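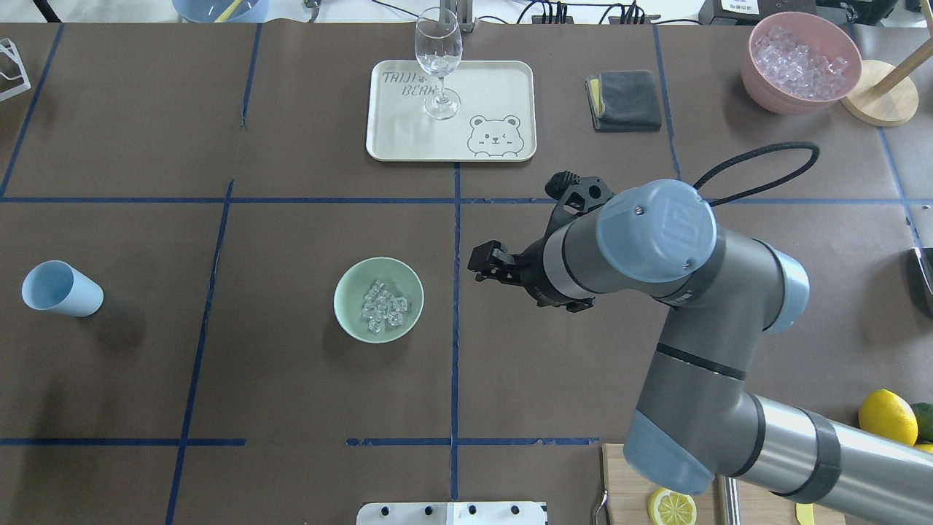

Trandbridge Talk > Local news and policing

Parking scuffle outside the Salinas, were there really 30 officers?

sengap63
Posted Sep 16, 2019
Evening all. I was walking the dog back past the Salinas when the vans came round the corner, and I've never seen so many police in our little town! The paper says 30 officers for what it calls a brawl, but from where I stood it was two lads shouting over a parking space and their mates joining in. Does anyone know if people were hurt? I do hope not.

atif_g
Hello Senga, glad you and the dog got home all right. I have to disagree a bit, though. My cousin was inside and says 19 people were at it by the end, with chairs going over, so I'd rather they sent too many than too few.

Karla F
19?? I was at the window table and it was five at most, Atif, with everyone else just gawping (me included, I'm afraid).

atif_g
Well, he was nearer the door than you, Karla, but I'll ask him again.

kultar_road
Five arrested, according to the desk sergeant, and one lad with a cut lip. Still no excuse for blocking Kultar Road until midnight, my poor mum couldn't get her taxi.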